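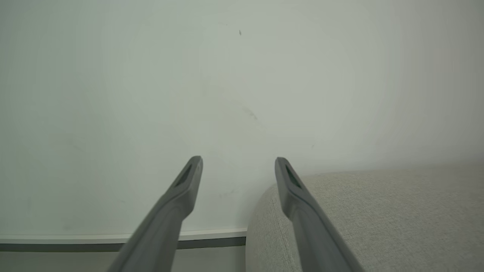
Nimthorpe Home Support is often asked whether a machine can yet take over the ordinary work of a household. The answer depends on the chore, and the questions below are those most frequently put to our enquiries desk by residents, families and small employers. Readers should bear in mind that a room is harder for a machine than it looks. A plain white wall gives a two-fingered gripper very little to steer by, and a faint scuff in the paint may be the only mark on it. Upholstery that meets the wall in a soft curve raises a further difficulty, as the machine must judge where the fabric ends and the skirting board begins.

This page was last revised on August 18, 2022.

## Which household chores can a machine do without help?

Floor cleaning is the most settled of them. A robot vacuum will manage a level floor with reasonable thoroughness, provided that cables and small items have been picked up first. Lawn mowing within a marked boundary is also well established. Washing machines and dishwashers do their part of the work, but loading, sorting and putting away remain with the householder.

## Can a robot arm wipe down walls or skirting boards?

Under supervision, and slowly. In the Dehghan trial, which we supported in May, an arm was asked to wipe short lengths of wall and skirting in furnished rooms. It kept a steady pressure on flat surfaces. It was much less dependable where furniture stood against the wall, and staff were obliged to move chairs before the work could continue. We do not regard this as a service that can be offered to households at present.

## What about cleaning sofas and armchairs?

Woven fabric gives under pressure, and the amount by which it gives varies from one piece to the next. Machines that have been set up for hard surfaces tend to press too lightly or too firmly. Vacuuming a seat or an arm by hand takes a few minutes — we know of no machine that does it as quickly in an ordinary sitting room.

## Are shop floors further ahead than homes?

In some respects. The packing room at Ikdale runs 2 arms, which between them close and stack 230 cartons in a shift. The cartons are of one size and arrive in the same position each time. Clearing up at the end of the shift is still done by staff with brooms and cloths. Employers should not assume that a machine which performs well at a fixed station will perform well elsewhere in the building.

## How much does a trial cost?

Participating households pay nothing. Small employers within the Irham district may apply for a grant of up to £2000 towards the cost of a supervised trial on their own premises. Applications are made on Form R2 and must be accompanied by a floor plan. The grant does not cover building alterations.

## Is it safe to have a machine working while people are in the room?

Robot vacuums and similar small appliances may be used in occupied rooms in accordance with the maker's instructions. Arms of any kind are operated in our trials only when a trained supervisor is present and within reach of the stop control. Children and pets must be kept out of the room until the supervisor has confirmed that the power is off.

## When will a general household machine be available?

We are unable to give a date. Demonstrations are frequently filmed in rooms arranged for the purpose, and we advise residents not to place a deposit on the strength of a film alone.

## Whom should I contact?

Enquiries should be addressed in writing to Celina Malinowski, Trials Officer, at the Nimthorpe office. Please state the chore in question and the type of floor. Photographs of the room are helpful but not required.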